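About Us | Small Group Walking Holidays
Posted 7 March 2022 by the Grustach team

Grustach began with one walking holiday that went rather well, and a group of friends who wanted to know when the next one would be. We still run things in much the same spirit from our little office in Brerkmont, and we've now welcomed over 432 guests on our lake and mountain tours – a good many of them more than once, we're very pleased to say!
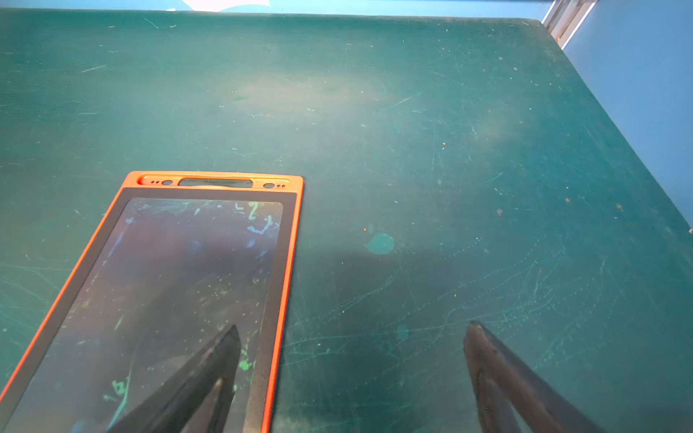 We keep our groups small so that everybody gets to know each other by the first supper, and you'll never be hurried past a good view or a decent slice of cake. Most tours last 5 nights, with 4 days of gentle walking and plenty of time to sit by the water afterwards. Our August weeks at Drullow fill up early, so do get in touch in good time if you have your heart set on one. 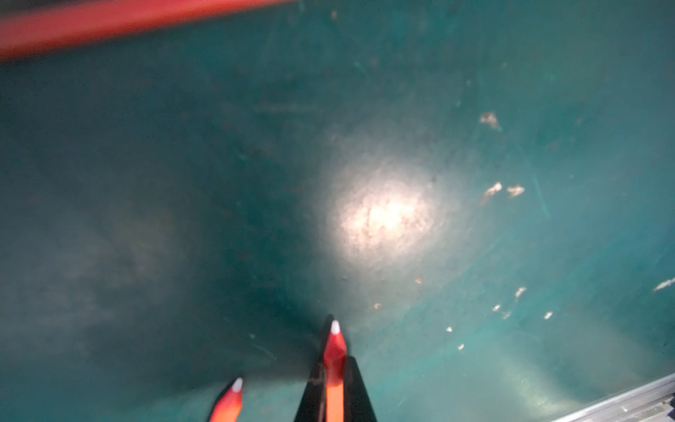
Green surface with a bright patch of reflected light

We stay in family-run guesthouses wherever we can, and our oldest favourite is the Seneviratne, where breakfast goes on for as long as you like (and the jam is made in the kitchen). If you're travelling alone, or haven't walked far for a while, please ring us for a chat – we love talking about all of this and will happily help you choose a tour.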